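About us

Drandby is a small test workshop in Nelness. We try out grippers, arms and controllers for firms that want to know how a part behaves before they buy it. Ákos Csizmadia and Edit Bozsik set it up in January with two benches, and 14 grippers have been through it so far. 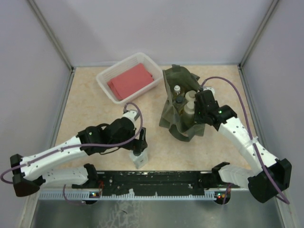
Most of our work is on comparing grippers with household goods. A maker sends us a pair of fingers, we fit them, and the same tasks are run with each set. Bottles standing close together in a soft tote bag are harder than the same bottles on a flat table, as the sides of the bag fold in and the fingers have less room. Folded cloth in a basket is a separate test, scored on its own sheet.

Thu Châu runs the arms and looks after the controllers. Vangelis Tsolakis writes the reports, which usually go out nine working days after the last run. We list failed grasps along with the good ones. We don't sell grippers or take commission from anyone who does.

For bookings, ask for Viktória Balogh.

Last updated: June 11, 2025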